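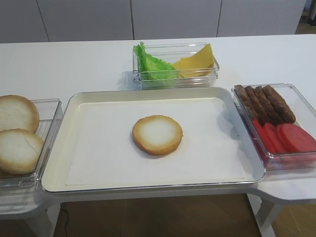
Camville Shared Workshop - Robot Build Group
Minutes of the April meeting

The meeting opened at 7.10 pm. The minutes of the last meeting were agreed.

1. Burger build. The tray stays in the middle of the table with its paper liner. Buns go on the left, patties on the right, lettuce and cheese behind. Each run starts with one bun half on the paper, cut side up. Agreed to keep this layout until the summer open evening.

2. Arm. The Jeltik controller has been refitted and the new Takagi motor is on the shoulder joint. Top speed to stay at 10 per cent for now.

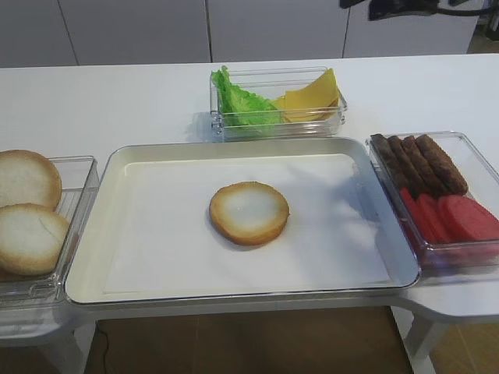 The lettuce pick is still the weak point - more than 68 tries are logged and the grip settings need another look. Cheese to be tried next, one slice at a time.

3. Money. The Colska invoice for £237 was approved. Spare finger pads to be ordered.

4. Any other business. The bench key must go back on its hook.

The meeting closed at 8.45 pm.

This site uses cookies. Accept | Settings
© Camville Shared Workshop | Contact us | Back to top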